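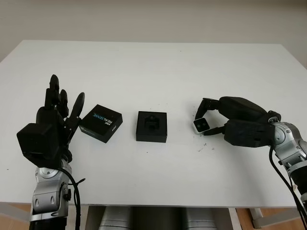 PKG 822 Protective Packaging
Unit 2: Two-piece cartons with molded inserts
Notes prepared by Corina Sima

2.1 Terms

Lid: the upper half of a two-piece carton. It carries the product name and most of the print.
Tray: the lower half, open at the top. It holds the insert.
Insert: the molded part that fills the tray. The cutout in it follows the outline of the product.

2.2 Fit of the insert

A small camera module is light, so its weight is rarely the problem. Movement inside the cutout is. Clearance is specified per side — not as a total — and the drawing must state which face of the module it is measured from. Allow extra room at any connector. A cutout that grips the lens side is a design fault even if the module survives the drop test.

2.3 Fit of the lid

A tight lid traps air and comes off slowly. A loose one slides when the carton is tilted. Measure both halves before assembly, at the middle of each wall as well as at the corners.

2.4 Print and labels

Labels go on after the lid has been checked for fit. A strip label along a front edge must not cross the joint unless it also serves as a seal.

Reading for October: Tan and Maglaya, chapter 2. Worksheets go to Bence Erdős.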